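Gatthorpe group spends July teaching a simulated arm to tidy up

I've been hanging around the Tesby project for a couple of weeks now, and I finally have something to report.

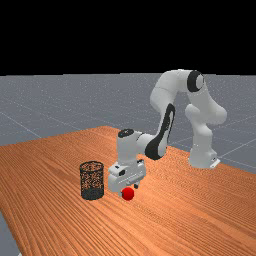

Giang Đặng thinks simulated examples get a worse name than they deserve, and told me so before I'd even found a chair. The trouble, in Giang's view, is that people record them in a hurry, keep everything, and then blame the simulator when the trained model flails.

So the Gatthorpe folks are going slowly. The job they picked for this round is about as plain as it gets: pick up a ball, put it in a wire wastebasket. A person drives the arm through the whole thing from a desk, using a handheld controller, and the software saves every joint angle and every gripper command along the way. One trip from start to finish is called an episode. As of my last visit they had 798 episodes saved, and 122 of those had been thrown out.

I asked why so many got tossed, because to me that sounded like an awful lot of wasted afternoons. Most were boring problems. The operator stopped to think with the arm hanging in midair, or nudged the basket and kept going, or the recording started a second late and missed the first bit of the reach. Hesitation is the big one! A model that learns by copying will copy the pauses too, and Giang showed me an early version that would drift down toward the ball and then just park there. It looked like it had forgotten what it came for. I laughed, Giang didn't (I gather it ate most of a week).

Then I got to try it, which was the part I'd been angling for all along. I'm terrible at it. The simulator gives you no feel for contact at all, so you're judging the height of the gripper by eye, and there's very little on the tabletop to judge it against. My first go I pressed down too hard and the ball shot off sideways, right off the table and away across the floor. My second go I got a decent grip and then let go too early over the rim. After up to 66 tries, I'm told, most new operators settle down and start turning in runs that get kept. I had time for nine, and two of mine are in the set. I'm prouder of that than I should be.

Between episodes the program moves the ball to a new spot and sometimes shifts the basket as well. The operators would rather it didn't, since you get into a nice rhythm when everything stays put, but a model trained on one layout only knows one layout. They found that out with the first batch, where the basket never moved. Slide it a hand's width over and the arm would carry the ball very confidently to the old place and drop it on bare table.

The software doing all the recording and shuffling is called Worku. It was written in-house and it shows, in a good way and a bad way. It's quick, it never lost a file while I was there, and the button for "keep" sits right next to the button for "discard." Everybody has hit the wrong one. There's a fix coming, along with an undo, and I heard the word undo said with real longing.

There's also been some back and forth about who should do the driving. One camp wants just the two steadiest operators so the examples all look alike. The other wants a mix, on the grounds that people come at the ball from different sides and recover from a bad grip in different ways, and that the recoveries are worth having. For now the mix is winning. Fumbles followed by a good save stay in, and they get a tag so they can be pulled out later if they cause trouble. I'm with the mixers on this one, but then I would be, seeing as one of my two keepers had a pretty ugly regrasp in the middle.

Money for the work runs through Brelus, which is also lending the group computer time for the training runs. Those happen overnight. The operators come in, look at how the new model did on a fresh set of layouts, and use that to decide what to record next. If it keeps missing balls near the back of the table, then back-of-the-table balls are what everybody does all morning. It's repetitive, and there's a lot of coffee involved, and somebody has started a playlist that I'd really like to see retired.

What about a real arm? That's the question I kept asking, and the answer was always some kind of "later." The plan is to get the simulated version working reliably first, then record a smaller set on hardware and see how much of the learning carries over. Giang wouldn't guess at how much that would be, even when I pushed. Friction is the worry, mostly, and lighting after that. A simulated ball rolls the way the settings tell it to, and a real one has its own ideas about a table that isn't quite level.

Next up for Tesby is a second task with two balls and a choice of which to grab first, and recording for that should begin once the undo button is in. The group is looking for a few more people to drive, no experience needed. Sessions start at 10:00 in the morning and run a couple of hours, and you get a short practice period before anything counts. If you've got steady hands and a decent amount of patience, ask for Giang at the Gatthorpe front desk. I'm signed up for another turn myself, and I plan to get that regrasp cleaned up.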